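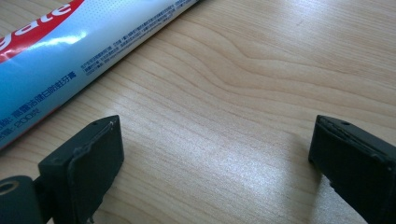

FAITH & COMMUNITY NEWS

FOR IMMEDIATE RELEASE

Slow Psalms Evenings Open to Everyone in Oltthorpe, With a New Companion Book

OLTTHORPE, October 11, 2024 – Hi, everybody! I'm Mostafa Badawi, and I get to share some news I've been sitting on since April. Our little Psalms reading group is opening its doors to the whole town, and we finally have a book to go with it. I've never written a press release before, so bear with me.

The group is called Slow Psalms. We meet at Goicoechea Hall, 211 Bralell Street, on Tuesday evenings at 7:00, and we read one psalm (or half of one, if it's a long one) out loud, twice. Then we sit quietly for a few minutes, and then we talk. Sometimes we talk a lot! Psalm 13 kept us there until almost ten because so many people wanted to say something about that first line, "How long, O Lord?" I drove home that night still thinking about it.

I started reading this way on my own at the kitchen table after my dad passed. I couldn't manage whole chapters. I'd get through four or five verses and then just stop and pray, or cry, or go make coffee. My wife joined me, then her sister, then a couple of folks from church, and pretty soon we needed more chairs than we owned.

The book is called Slow Psalms: A Companion for Tired Evenings. It's 281 pages, and it has 70 short readings, each with a bit of the psalm, a page or so from me, and plenty of blank space for your own notes. I'm not a pastor or a scholar and I don't pretend to be one. Where I don't understand a verse, I say so (Psalm 137, I'm looking at you). We printed 200 copies for this first run, and they'll be on the table by the door at the hall for whatever you can give. If you can't give anything, please take one anyway. 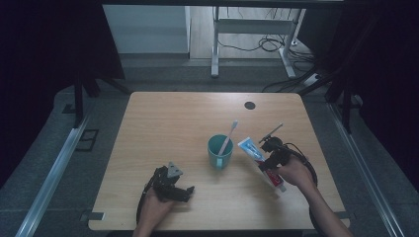
A toothbrush in a teal cup on a light wood tabletop.

Our first open evening is Tuesday of next week, and we're beginning again at Psalm 1, the one with the tree planted by streams of water. I know lots of you have it memorized from childhood. Come anyway! I've read it more times than I can tell you and I still get stuck on "whatever he does prospers," because some weeks that just doesn't look true from where I'm sitting. I'd love to hear what you make of it.

You don't have to belong to our church, or any church. You don't have to read aloud if you'd rather listen. Kids are welcome, and there's a side room with crayons if they get wiggly. Bring whatever Bible you have at home, in whatever translation. Comparing them is half the fun, and we have spares on the shelf. There's decaf and usually something with cinnamon in it.

To save a copy of the book or ask about rides, leave a note for me at the Goicoechea Hall front desk or catch me there any Tuesday after 6:30. Parking is behind the building, and the side door is the one we unlock.

Contact: Mostafa Badawi, Slow Psalms, Goicoechea Hall, 211 Bralell Street, Oltthorpe

###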